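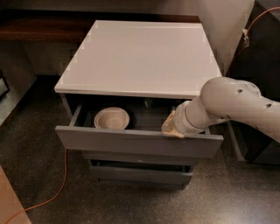 I've been writing the tidy corner of this newsletter long enough to have covered spice racks, coat closets and the back seat of my car (twice), and somehow I had never gotten to the nightstand. Then Amber Pilkington wrote in back in May asking what on earth people keep in theirs, and the replies have been trickling in ever since. So this month it's all nightstands, and mostly the top drawer, where the trouble starts.

Let me tell you about mine first, so you know who's giving the advice. When I moved apartments I emptied my old nightstand straight into a grocery bag. In that bag were three dead watches, a tape measure, cough drops welded to their wrappers, a library card from a city I left years ago, and enough loose change to buy lunch. I carried the bag to the new place, tipped it into the new nightstand, and shut the drawer. You see the problem.

What finally fixed it was a bowl. Just one! A plain round one, set down in the drawer on the left, and the rule is that anything small enough to roll has to live in it. Earplugs, lip balm, the ring I take off at night, the collar stay that turned up in the wash. Everything else in the drawer has to be big enough to find with your hand in the dark. I know dishes usually go on top of a nightstand, and I tried that for years, but a bowl on top fills up with receipts and then the receipts have babies. Inside the drawer it only gets what you meant to put there.

A few things I've learned about picking the bowl. Shallow beats deep, so you can see the bottom and so the drawer will close over it (measure the inside height before you go shopping - the front panel is taller than the space behind it and it fooled me badly). A light color is nice in a dark drawer. I like beige or cream, and my neighbor swears by yellow. Skip anything with a lid. You will lose the lid, and then you'll keep the bowl and feel bad about it. If it slides when you pull the drawer, put a scrap of shelf liner under it and it'll stay put. 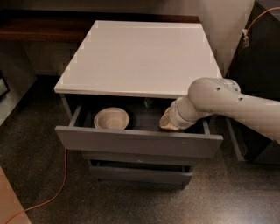 One beige bowl on the left side of the drawer, and the white top left bare.

Now, the top. I'm going to be a little bossy. A white top like that is lovely and it shows everything - every ring from a water glass, every dab of hand cream, all the dust. Frans Van Wijk wrote to say he keeps a lamp, a clock, a phone charger, a plant and four books on his, and that he wipes it down "whenever there is a visible part." Frans, I love you. Try it with the lamp and one book for a week and tell me how it goes. The rest of the books can go in the bottom drawer, where the weight is low and the thing won't wobble when you reach over half asleep.

The middle drawer is for whatever you use weekly. In my house that's the heating pad, spare pillowcases and a flashlight. Samuele Guerra keeps his socks in there, all of them, and says it has cut his mornings down by a good few minutes. I have my doubts but I'm passing it along.

Several of you asked about drawers without handles. I used to be against them. You end up pulling from the top edge or the side of the panel, and a gray painted front will pick up little pale scuffs sooner or later. My advice is to leave the small ones alone. If one is really bugging you, try a clean melamine sponge, barely damp, on a spot near the floor first, and go gently, as it can dull the finish. Steinar Grímsdóttir glued a leather loop to hers and is very pleased with it, so that's another way to go.

And do pull the drawer all the way out once in a while! I mean as far as it will go, with a lamp on behind you. The back of a nightstand drawer sits in the shadow of the top and things go there to retire. Small dark bottles are the worst for it. I had a bottle of eye drops back there that had expired before I bought the nightstand, which took me a minute to work out.

My routine, for those who like one: bowl out, everything else onto the bed, wipe the inside with a dry cloth (the corners too, there's always lint), put back only what you'd go looking for, bowl in last. I timed it at 9 minutes, and that included a phone call.

If you're still shopping for the nightstand itself, sit on the edge of your bed and have somebody measure from the floor to the top of the mattress. You want the top close to that height. Low ones with short legs look sweet in a small room, but check you can get the vacuum under there, especially on carpet. I can't with mine and I've made my peace with it.

Maximiliano Medina has asked whether a nightstand can count as a desk if you work in bed. No, Maximiliano. But he did send a very good tip about rolling charger cords and tucking them into an old eyeglass case, and I've already done two of mine that way.

Next month is the drawer under the oven. Send me your stories, and if you have one of those drawers and don't know what it's for, send me that too. Same email as always, and please put "oven drawer" in the subject line so it doesn't get lost among the sock letters.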